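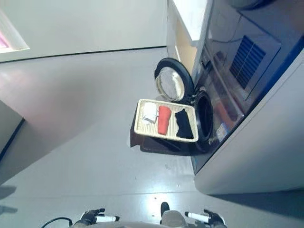
Leave the washer door open after the last load of the day. A closed drum stays damp and starts to smell, and the rubber seal is the first part to go moldy. Wipe the fold of the seal with an old towel.

## Once a month

- Run an empty hot cycle with a cup of white vinegar in the drum.
- Pull out the detergent drawer and scrub it under the tap with a toothbrush.
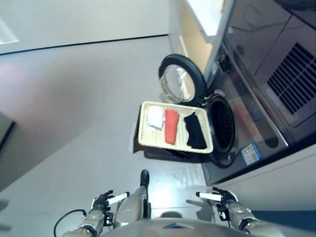
- Drain the filter at the bottom. Put a shallow tray down first - there is always more water than you expect.

## Baskets

Wicker is fine for dry laundry. Wet towels will stain it and loosen the weave, so carry those in plastic.

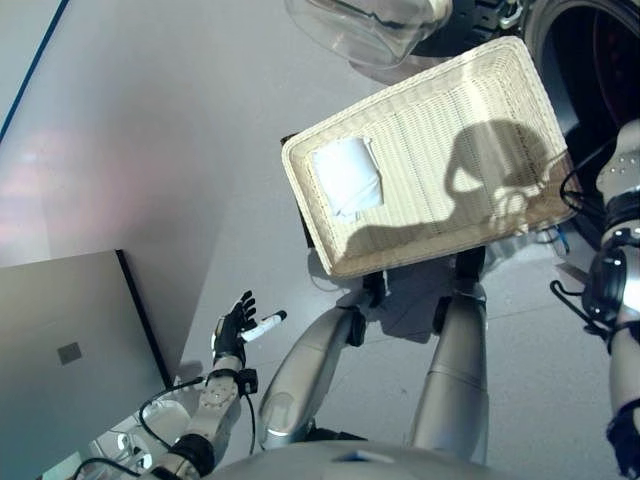

Dust the weave with a dry paintbrush, and wash it with barely damp cloths, never under the shower. Let it dry in the shade for 3 or 4 hours before you fill it again.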